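Gresholm Shared Workshop Newsletter
2023-06-15

News from the robot corner: the bin-picking build moves along
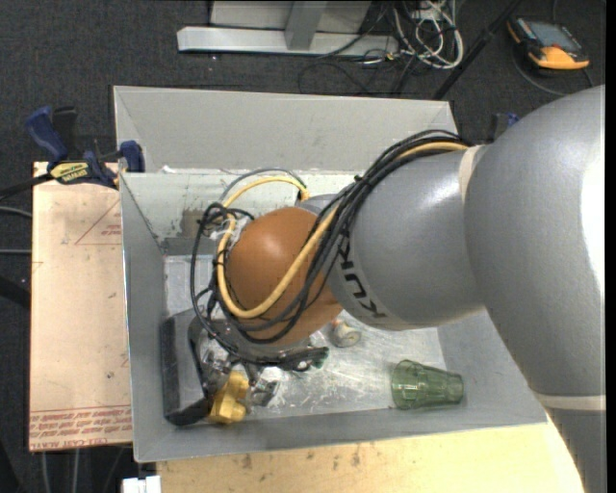 Where we have got to

Those of you who only come in for the lathe or the sewing tables may have walked past the robot corner a good many times this spring without stopping, so let me catch you up properly, and forgive me if I wander a bit. I have been on this build since the first evening and I am fonder of it than I probably should be.

The project goes by the name of Urkar, which was the name somebody wrote on the lid of the parts box and which has stuck. The goal is simple to say. We want the KUKA arm to reach into a metal bin of mixed odds and ends, pick out one thing, lift it clear and put it down somewhere else, and then go back for the next. Anyone who has watched a toddler empty a kitchen drawer will think this is easy. It has taken us 14 work evenings to get as far as we have, and I enjoyed nearly all of them (the one where we lost the small hex key inside the base of the stand, less so).

The bin and the clamps

We began the year with a plastic tub, and it was hopeless. It slid whenever the fingers touched a wall, and then every position we had taught the arm was wrong by just enough to matter. The gray metal bin has sloping sides and a good deal more weight to it, and with bar clamps on the rim it stays where we put it. The floor of it is scratched all over by now, and I have grown to like the look. Please, please don't borrow the blue Irwin clamp from the left side, even for five minutes! There are plenty more on the rack by the glue bench, and it takes us half an evening to line everything up again when the bin has been shifted.

The sheet of cell-cast acrylic beside the bin still has its paper on. If you need an offcut for something, ask at the desk first and we will find you one from the shelf.

Cables, and more cables

If you have looked at the arm up close you will have noticed how much wiring it wears on the outside. There are black cables bundled along the forearm and down around the orange wrist, a yellow one that follows them, and a thin gray hose besides. Most of our time since the winter has gone into this. A cable that sits nicely with the arm stretched out can pull tight as a guitar string when the wrist turns over, and one that is long enough for the turn wants to hang down and catch on the rim of the bin. We have cut and replaced more cable ties than I care to think about. The loops at the wrist are generous now, perhaps a little untidy, and I would sooner have them that way. A neater sleeve from Wallner is on the wish list for when the wrist is settled.

While I am on the subject, the floor around the stand has cables across it too, so do look where you put your feet, and walk around the back if you are carrying anything long.

What goes in the bin

We have tried all kinds of things. The ribbed green cup, see-through and tapered, is a favorite of mine and a real test, what with the way it can lie on its side and roll. Boxes are kinder, unless they come to rest against a wall, and then the fingers have very little room to get in beside them. Small round jars are somewhere in between. We keep a log of every attempt, good and bad, and it stood at 2938 lines when I closed the notebook for this issue. I won't pretend they are all successes. A fair number say only "missed," and one says "missed, tea break."

We could use more objects, if you are clearing out a cupboard. Clean, nothing sharp, no glass, and nothing heavier than 400 grams please. The donation crate is under the Brudetti band saw, on the left.

Money and parts

The members' fund has covered 4 sets of replacement finger pads, and we are on the second. The printed ones wore through quickly and the molded ones seem to be holding up, though they leave a faint smell on the hands that I can't say I enjoy. We would like to buy a proper rolling stand before the fall if the fund allows, and there is a sheet by the kettle where you can say yes or no to that.

Coming along

Robot evenings start at seven and run until the last person is ready to lock up. You don't need to know any programming. We need people who can solder, people who can sew (the cable sleeve idea came from the quilting table, and it was a very good one), and people who are happy to put objects back in a bin over and over while the rest of us mutter at a screen. Only members who have done the arm safety session may operate it, and the next of those is in September. Until then you are very welcome to pull up a chair behind the yellow tape and watch, ask questions, and help us think of a better name for the log.

Bring a mug. We are short of mugs again.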